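**Villbridge Residents Board > Council and Bylaws**

**Thread: How can under-25s get a say on the night bus cut?**

**manee_n** wrote:
Hello everybody. Council wants to stop the Lamavmont night bus in June. I study and work late, so it concerns me very much. I am new to petitions.

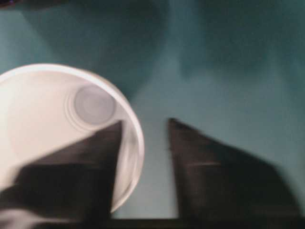

Do I need to be a citizen to sign a petition to council?

**oprea_st** wrote:
Any resident of Villbridge can sign, as long as you give your street address.

**D. Dubey** wrote:
We got 504 signatures for the Natau crossing and council only "noted" it. I would put the effort into speaking at the meeting. You must register 2 days before. 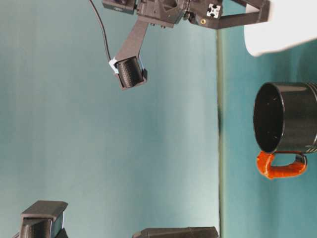

### Page 2

**oprea_st** wrote:
Deepak, I don't agree. The crossing was built in the end, and the petition is in the minutes.

**D. Dubey** wrote:
It was built after a councillor lost her seat over it. The ward has 3186 voters and most people my age did not vote. 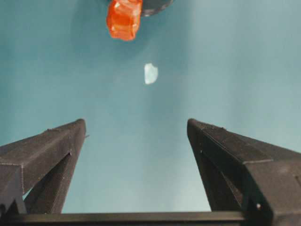 So please enrol first, then write to your councillor by name. A copied letter is put in one pile with the others.

**manee_n** wrote:
Thank you both. I cannot vote yet, but I can speak. I have registered, and I will bring the petition also.
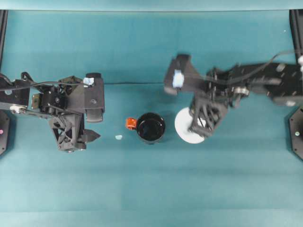

*Posted by Manee Nuchit, 16/10/2019*

**oprea_st** wrote:
Good. Bring two printed copies, the clerk keeps one.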